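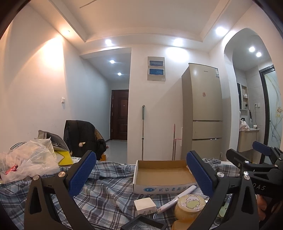

Tracking drifts when the jaws open, and the planner then picks silly drop spots

Posted in Tundetti Help > Perception and planning
7/16/22

Bonifacio Arroyo

Hi all! First big post from me. I've been having a brilliant time getting a packing demo going: small household bits on a bed or table, one shallow cardboard tray, everything has to end up in the tray. Tracking is Ukell with the default settings, running at 20 frames a second, and the planning side is Omier. Both were far easier to set up than I'd feared, and the first time I saw a full path plotted on screen I think I woke the house.

Two things are bugging me.

Firstly, the tracked camera pose slides sideways every time the jaws open or close. It's only small, but by the end of a longer clip the tray is in a different place from where it began, going by the map. If the jaws keep still it's lovely and steady.

Secondly, when I ask Omier for a drop point it nearly always gives me the middle of the tray, even once there are things in it. I've tried raising the number of samples to 4000 and it gives me the same spot, only slower.
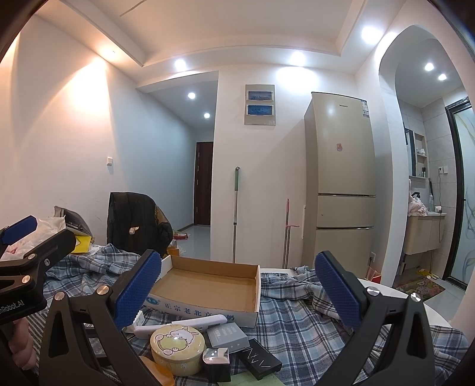 Jaws wide open, tray still empty, items in front of it on the plaid sheet.

Are these the same problem or two different ones? I'd rather fix the tracking first if it feeds the other. Happy to post my config.

Rojanasak_fan

Two different ones, and the first is an easy win!

The tracker doesn't know your jaws are part of the camera side of things. It looks for points that are easy to follow, and blue textured pads with shiny round screws next to them are about as easy to follow as anything in a room. While the jaws are still, those points say "we haven't moved", and the tracker mostly throws them out. When they open, the points move smoothly together and it starts to believe them.

So mask them. In Ukell you can give it a fixed mask picture, white for keep and black for ignore. Draw it generously enough to cover the jaws at every opening, fully closed included. You lose a fair bit of the lower view but you've got doors, walls and ceiling lights further back, and those are great for holding the pose steady. If you have a second gripper that wanders in at the side, mask that strip as well or it'll do the same thing to you.

A moving mask driven by the jaw width is nicer, but do the fixed one first. Mine took 7 minutes in a paint program and I was grinning for the rest of the day.

One warning: plaid is a repeating pattern, so don't rely on the cloth alone up close. Turn on the wide matching check if your version has it.

plodder

Had the same since the May update. I just set samples to 100 and lived with it. Maybe reinstall?

Omier_and_out

Oh, I love this sort of problem. Ignore the reinstall, it won't help with the drop point.

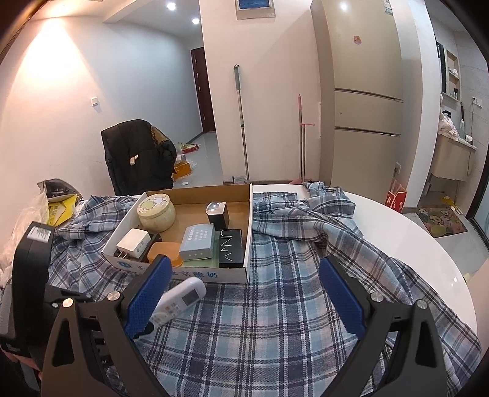 Drop points in Omier come from a free-space grid, and out of the box that grid is built once, when the tray is first found. Yours was found empty, so as far as the planner knows it's empty for ever and the middle is the best place. More samples just search the same old grid harder. Set the grid to rebuild after each release and give it a height limit a little above the tray wall. With a tray filled like this one, the back right part should then come up as free and the front right corner, where the black box is, should be blocked. The other thing to watch is the next pick: the remote is lying in front of the tray with part of it behind the left pad, so a fresh outline from that view would come out too short. Keep the last full outline you had and only replace it when the new one is larger.

Then add the long side of the item as the footprint for the drop check, and let it try turning the item as well. I leave turning on all the time. It's slower and I don't care, watching it find a gap I hadn't spotted is the best bit of the whole hobby.

Do the mask first though, as Rojanasak_fan says. If the pose slides, the rebuilt grid slides with it and you'll get drop points on the cardboard wall.

Bonifacio Arroyo

Mask is in and the sideways slide has gone, thank you!! Couldn't find the rebuild setting at first, it's under "scene" and I was looking under "tray". Trying it with turning on tonight.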